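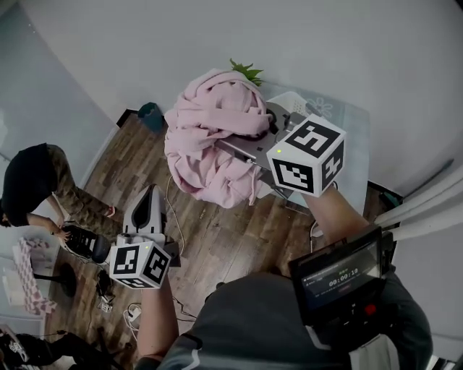 Page 3

Gift Sets and Gift Wrapping: Frequently Asked Questions

What comes in a Videtti tea gift set?
Two porcelain cups, one teapot with a lid, a strainer and a tin of loose tea. The cups and pot sit in a molded tray so they don't knock together. Spoons and saucers are sold separately.

Does the set arrive ready to give?
Yes, if you choose Gift Box at checkout. The box has a lift-off lid and a ribbon already tied. Sets ordered with Standard Box come in plain cardboard with the same tray inside.

Can I add a message?
You can type up to 10 lines in the message box on the cart page. We print the card in black ink on cream paper. Emoji and accented letters don't always print well, so check the preview before you pay. If you would like a blank card to write on yourself, leave the message box empty and tick Blank Card.

Will the price show on the packing slip?
Not on gift orders. The slip lists the items and the order number only. The receipt goes to the email address on the account.

Can you send one order to several addresses?
Each address needs its own order. For larger lists, such as wedding favors or staff gifts, write to Shu-fen Tu on our orders desk. She can take a spreadsheet and set up the shipments for you.

How much does the teapot hold?
The Brerkar pot holds 700 ml, enough for both cups with a refill. The Jotis pot is the smaller one and is meant for one person.

Are the cups dishwasher safe?
The plain white and plain blue cups are. Cups with a gold rim should be washed by hand — the rim wears off in the machine. The gold rim cups shouldn't go in the microwave either.

Can I swap the tea for a different one?
Yes. Pick a tin from the drop-down menu under the set. Item 2094 is the caffeine-free version and can't be changed.

Something arrived broken. What do I do?
Keep the box and the tray, take a photo of the damage and send it with your order number. We replace broken pieces from the same glaze batch where we can. Small color differences between batches are normal.

Can the person who got the gift exchange it?
Yes, with the order number from the slip. The exchange is made for store credit in their name. Opened tea can't be returned.

When do orders go out?
Gift orders are packed every weekday except Thursday, when we take in stock. In January packing is slower, and the cart page shows the current wait.

Do you engrave cups?
No. We can print initials on the ribbon. Choose Ribbon Initials and enter up to 3 letters.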